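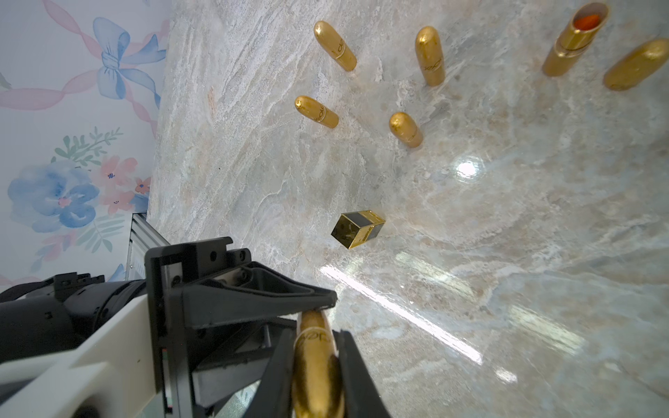

Fig. 1. Gold lipstick tubes with script logo, on marble.

Packaging and Surface, Unit 7: The Lipstick Tube
Handout prepared by Oana Marinescu. Please bring it to the workshop.

1. Why we begin with the tube

Students often want to start with color. I ask you to start with the tube, because the customer holds the tube before she sees any color. In a shop the cap is closed. The decision is made from the metal shine, the weight in the hand and a small piece of writing.

2. The rounded cap

Look at the cap in Fig. 1. A rounded end has no flat face, so the light makes a soft spot and not a hard line. It also means that the tube cannot stand on its cap, and the display must be planned for this. For your sketches, draw the cap from the side first, then from above. Many students draw the curve too deep and the tube starts to look like a bullet. Keep it shallow in the first version.

3. The narrow band and the logo

The logo in the figure is dark, thin and cursive, and it goes on a narrow band near one end of the tube. Please notice two matters:

Script letters have very thin strokes. On gold they can disappear when the light is strong, so dark ink is the safer choice.
The band gives a border. Without it, small writing on a plain cylinder seems to float.

The same marking is on the other tubes in the figure. Repetition like this helps a range to look like one family — compare with the Julden range from our last meeting, where each shade had a different lettering.

4. The surface under the product

Marble is used very much for cosmetics, maybe too much. The stone in Fig. 1 is pale gray and cream with white veins, and there are faint pinkish and bluish patches. Warm gold is easy to see on such a cool background. The darker gray streaks run diagonally, and a diagonal takes the eye with it, so turn your object a few times before you decide its place. Polished stone also gives reflections. Check them from the height of the viewer.

5. Exercise

Work in pairs. Design a tube for the imaginary label Verine, for a first series of 1,250 pieces. Hand in:

one side view and one top view of the closed tube
the logo band at real size, in two ink colors
a short note on the surface you choose for display

Darius Toma and Costel Filip will share the samples table with the second group. Questions about printing on metal go to Virgil Grecu. Bring a soft cloth, fingerprints show on gold immediately.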